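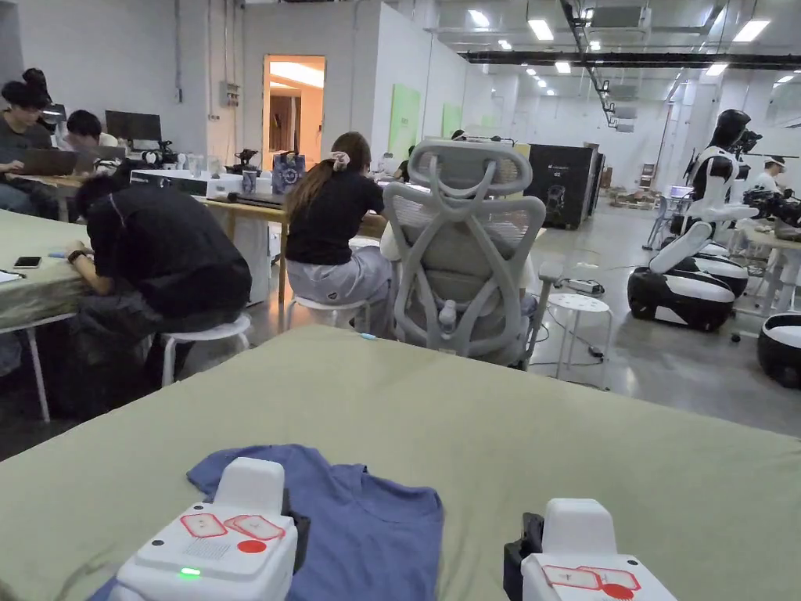

Review: Skedau Linen Block Kit

Posted by Imelda Evangelista, Mar 17, 2021

I bought this kit from Altside after using up the last of my own linen scraps. It makes one lap quilt of 12 blocks, all in linen, and the block is adapted from a newspaper pattern printed in 1928. You get the pieces cut and bagged by block, a binding strip already pressed, the backing, and a folded instruction sheet. Batting and thread are up to you. The box says 289 pieces and I had that many when I sorted them.

Cutting and fabric

The cutting is accurate. I checked the first bag against my ruler and every square was true to the line. The small triangles frayed more than I wanted, and by the fourth block I was losing a thread or two off each edge before I got to the machine. A light spray of starch fixed it. If you have only sewn quilting cotton, plan on a shorter stitch and pin more than usual. The colors are rust, oatmeal, ink blue and a dull yellow. My rust pieces came from two dye lots and you can tell in daylight.

Instructions

The sheet is clear up to the point where the top is finished. Pressing directions are given for each seam, and the Lloyd block (the one with the offset center) has its own diagram. After that you get one short paragraph on basting and one on binding. A beginner would need another book open on the table.

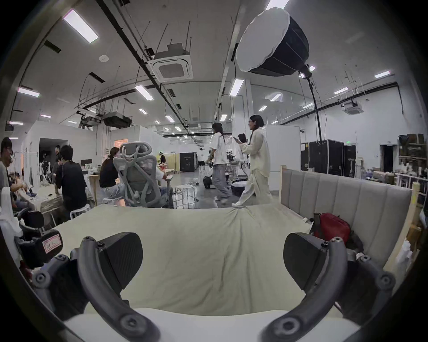 Quilting the top is left to the maker, and the kit has no marking guide. I went with straight lines down the length, using a hera marker and the edge of my Terklow ruler. Spacing took me three tries. Wide bands, like the vertical padded channels on that light gray headboard, let the linen puff up between the lines and kept the quilt soft. My first test was a tight grid and it came out stiff as a placemat. I used a thin wool batt.

Washing

I washed the finished quilt cold and dried it on low. It shrank around 2 inches in length and less in width. The ink blue did not bleed. The binding strip rippled at one corner, which I unpicked and sewed again by hand.

Would I buy it again?

Yes, in a different color set. The piecing went quickly and the fabric has a good weight. I would order a little extra of the main color at the same time and ask Altside to match the lot. I have the gray version on order now and plan to tie it with perle cotton instead of quilting it.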